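Tasters wanted for iced tea panel – Varnville
68 shares
12 comments

Petchrat Drinks is looking for adults to taste and rate unsweetened iced teas at our Varnville test kitchen in July. You don't need any experience. Each session lasts 90 minutes and pays $40.
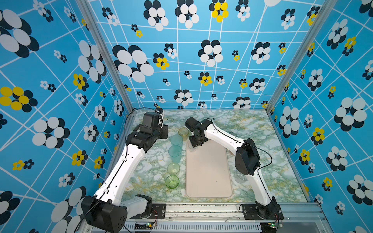 Who can apply

You must be 18 or older and drink iced tea at least once a week. Please don't apply if you are pregnant, have a tea or citrus allergy, or work for a beverage company. Smokers are welcome but must not smoke for two hours before tasting.

What you will do

You will try small servings, one at a time, and fill out a short form after each. There is water and plain crackers between servings. We ask panel members not to talk about the teas until everyone has turned in their forms.
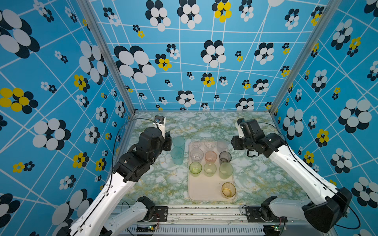

Cups on a tray, several kinds.

Sessions start at 10 a.m. and 2 p.m. Skip coffee, gum and perfume beforehand – they throw off the scores.

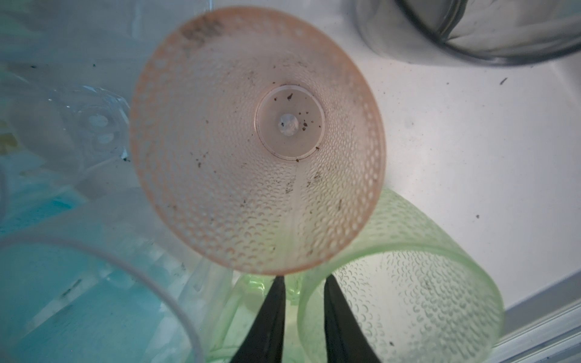
Can I come to more than one session?
You can sign up for up to three, and you are paid for each one you finish.

Payment is by check at the end of the session. We don't cover travel, but the Drunstead bus stops across the street and parking behind the building is free.

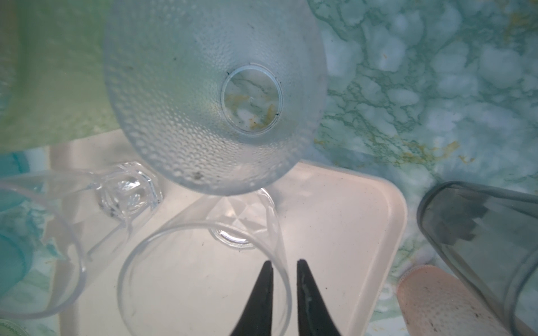 How to apply

Pick up a form at the front desk, Suite 599, or ask for one by mail. Tell us which start time suits you. We reply to everyone, usually within a week.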